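The **Plivelier Consort** is a chamber ensemble of strings and early winds, best known for its long-running winter concerts and for its patient, rather loving attention to dance music of the seventeenth century. It takes its name from the old Plivelier mill, where the first players met to rehearse because the rooms upstairs were warm and the miller's family liked the noise.

## Beginnings

The group was started by the violinist Capucine Guérin and the lutenist Dariusz Olszewski, who had met while filling in for absent players at a church festival and found that they argued about tempo in a way both of them enjoyed. They were soon joined by Stanisława Kozłowski on bass viol, and for a good while the three of them played wherever they were asked: at weddings, in libraries, and once through the whole of a very long garden party in the rain.
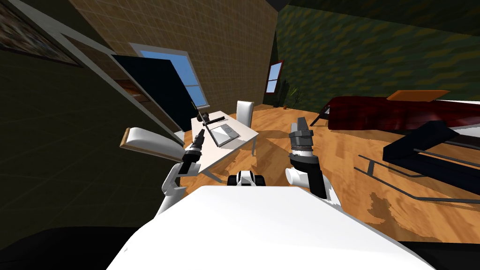 Their first proper season came when the Wieczorek Hall offered them its small upstairs room every March. The room seats few people and creaks a good deal, but it has a lovely, close sound, and many longtime listeners still think of it as the Consort's real home (even though the larger concerts moved downstairs years ago).

## Repertoire

At the heart of the programs is the Prelileck Book, a handwritten collection of dances and songs dated 1655. Its 17 suites are mostly the work of unknown hands, and several are missing a part, which Olszewski has filled in with lines of his own. He changes these fairly often, so that regular concertgoers may hear the same suite two years running and go home with a different tune in their heads.
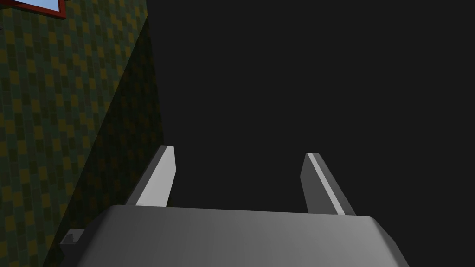

The ensemble has also asked living composers for new pieces. The most often played of these is *Prokmont*, a set of slow variations by Yee-man Tai for two violins, viol and recorder, named after the village where she wrote it. It was first heard on August 11, 2019, with the recorder player Mikkel Zoëga, who joined the group for that concert and has stayed ever since.

## Recordings

The Consort came to recording late and a little unwillingly, as Guérin felt that dance music needed people in the room. Its first album, *Suites from the Prelileck Book*, was made over several nights at the mill and sold in a single pressing of 1000 copies.

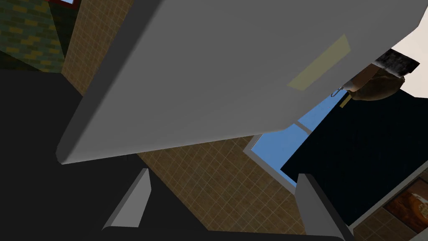
A second album pairs *Prokmont* with four of the shorter suites, and keeps in the foot-tapping that had been carefully cleaned off the first. Zoëga plays three sizes of recorder on it, and Kozłowski sings in the closing song, something she had until then done only at rehearsals.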